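November, Trarnen bench notes, handheld pair 013 – garment set

Left unit dropped out again. Log says 51 gaps, every one of them on the left, and the right side has none. Stirnanix's note blames "operator speed," as it did last month. I don't buy it. Same operator, same two hands, same cloth, and only one side loses samples.

What I got out of the right unit looks fine. Finger width tracks, and the timestamps are even. 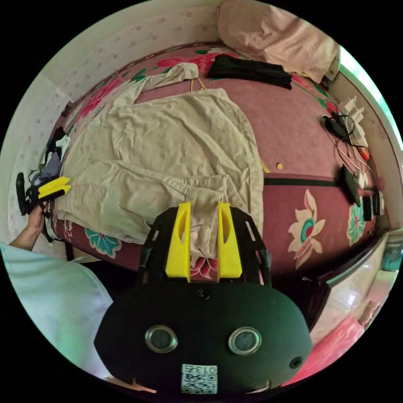 Right unit (013右), fingers closed on a corner of the beige garment.

Swapped USB leads between left and right. Gaps stayed with the left. Swapped them back, same result, so I'm crossing off the leads whatever the Flillitine checklist says. Buffer is at 1000 on both units. Raising it on the left would only hide the thing.

Next suspect is power. The light on the left unit proves very little – all it tells me is that something is getting volts, and a short dip wouldn't show.

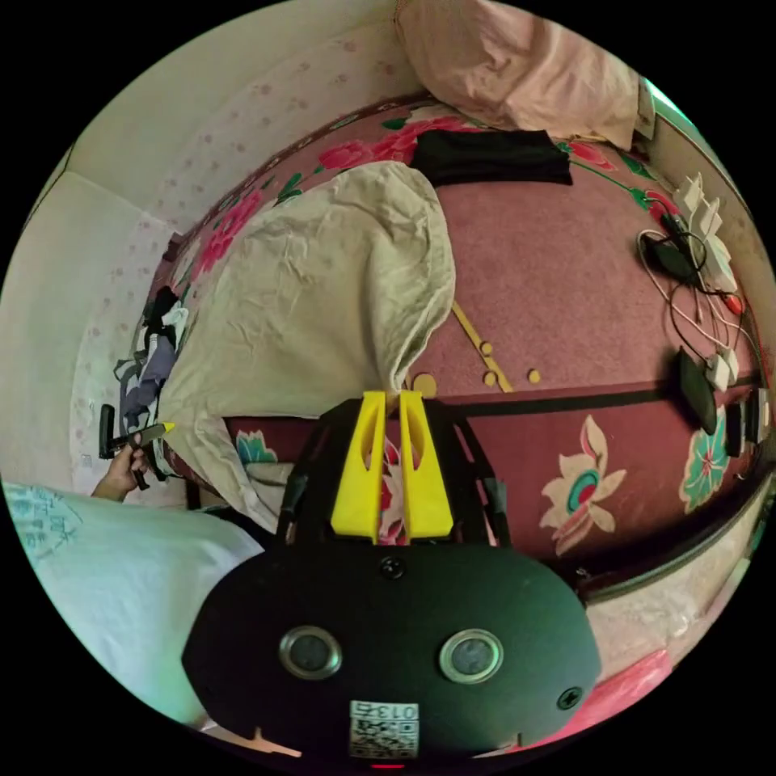
Left unit (013左), indicator red, beige cloth behind the fingers.

Barbieri firmware patch went on after lunch. Ran 3 folds, no gaps. Three folds is not a fix. Yesterday we had a clean stretch longer than that before it fell over, and someone had already written "resolved" in the sheet. I took it out.

To do:
Meter on the left supply during a full run.
Roll back the patch on one unit only and compare.
Keep the left data out of the training set until then. The right can go in.
Ask Stirnanix what speed they think is too fast, with a number.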